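Zurnemura HG-2 Hand-Held Gripper Pair
Service and safety page: finger retention fault

Applies to: HG-2 pairs supplied before the March hardware change, left and right units
Status: open for units not yet modified
Contact: Danica Šimko, product support, Zurnemura

Summary

The HG-2 is a pair of hand-held grippers for recording manipulation tasks without a robot arm. The operator holds one unit in each hand and works through the task directly. Position is recovered from the marker cube on the front of each unit, and jaw opening is read by an encoder in the body.

On affected units the pivot pin of the outer finger can work its way out of the jaw carrier during long sessions. In the early stage the only effect is a small error in the recorded jaw opening. In the late stage the finger can detach under load. One detachment has been reported to us by a customer site at Dronov. The finger struck the operator's wrist and caused a minor graze. The item being held, a full glass jar, was dropped and broke.

Owners of affected units should stop using them for lifting glass, blades or containers of liquid until the retaining clip has been fitted.

Identifying affected units

The revision letter is moulded inside the handle, under the trigger. Revisions A and B are affected. Revision C has the clip fitted at the factory and needs no action. The production run of revisions A and B was 259 pairs. The two units of a pair always carry the same revision letter unless one has been replaced under warranty, so check both.

Cause

The pin is a press fit in the carrier. Closing the jaws on a rigid object puts a small sideways load on the pin, and the direction of that load is the same on every cycle. The bore was cut at the loose end of its tolerance on part of the run. With that bore, movement of the pin can begin after 1,000 closures. Soft objects such as cloth and sponge produce very little sideways load, and units used only on soft objects have shown no movement on our test bench.

The fault was reproduced by Radomír Oravec at our Zokville workshop on a returned revision B unit. The pin was flush at the start of the test and proud of the carrier at the end. No crack was found in the finger or the carrier.

Symptoms, in the order they usually appear

Jaw opening does not return to zero when the fingers are closed on nothing.
A faint click at the end of the closing stroke.
Side play at the fingertip that can be felt by hand.
Pin visible above the surface of the carrier.
Finger detached.

The first symptom is often mistaken for encoder drift, and re-zeroing will hide it. If a unit needs re-zeroing more than once in a session, inspect the pin before carrying on.

Check before each session

1. Switch off both units and unplug the cables.
2. Open the jaws fully. Look at the pivot pin from above. It should be level with the carrier.
3. Hold the body still and push the fingertip gently sideways. Any play is a fail.
4. Reconnect, close the jaws on nothing and read the opening. A reading above 0.5 mm is a fail.
5. Stand in the working position with both units held out in front and check that each cable hangs clear of the forearms and feet.

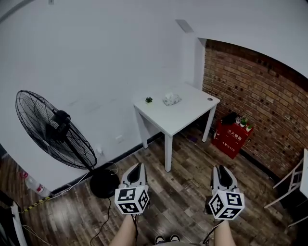

Zlata Hordiienko wrote to us that step 3 should come first, as on her pairs the side play was there well before the pin looked wrong from above. She also asked whether a drop of thread-locking fluid would hold the pin until the clip arrived.

On the order of the steps, we agree that side play is the more sensitive test. Either order is acceptable provided both steps are done. On the second point the answer is no. Thread-locking fluid does not hold a smooth pin reliably, and some types attack the finger material. Units returned with adhesive in the bore will need a new carrier, which is charged at the normal rate.

Taking a unit out of use

If either unit fails, withdraw the pair. A good unit can be run with a replacement from another pair only after the cubes have been registered again in the software. Mixing units without doing so gives wrong poses with no warning on screen.

Do not press the pin back in with pliers. This marks the pin and opens the bore further. If a finger comes off during a recording, let go of the trigger, put both units down and mark the recording as void. Recordings made earlier in the same session should be checked for a non-zero closed reading. Where the offset is constant it can be subtracted. Where it grows through the session, we advise discarding the jaw data. Pose data from the marker cube is not affected by this fault.

Retaining clip kit HG2-RC

Contents: clips for both units, new pivot pins, clip tool, instruction sheet
Clip material: spring steel, black finish
Added mass: 13 g per unit
Tools needed: 2 mm hex key (not included)
Fitting time: 50 minutes per pair, including the zero check
Price: free of charge for revisions A and B

The clip fits over both ends of the pin and snaps into the existing groove in the carrier. It does not alter the jaw travel – the full opening is kept. The cube does not have to come off, and should be left alone. If it is knocked or removed, the unit must be calibrated again before use.

After fitting, close the jaws on a rigid block for thirty cycles and repeat steps 2 to 4 above. Then write the clip date on the label inside the handle.

Workshops that prefer not to do the work themselves can return pairs to Zokville. Send both units together with their cables, and pack the cubes so that nothing bears on the printed faces. Customers served by our distributor in Dhanial should return pairs there.

Known limits of the modification

The clip stops the pin from leaving the carrier. It does not restore a worn bore. A unit that already has side play will still have some after the clip is on, and the jaw reading may remain slightly off. Such units are eligible for a new carrier under the same terms. State the closed reading and the revision letter when asking for one.

Change record

Issue 1: first notice, revision B only.
Issue 2: revision A added after inspection of stock units. Advice on glass and blades added.
Issue 3: kit contents corrected. Thread-locking advice added. Checked by Marek Urban.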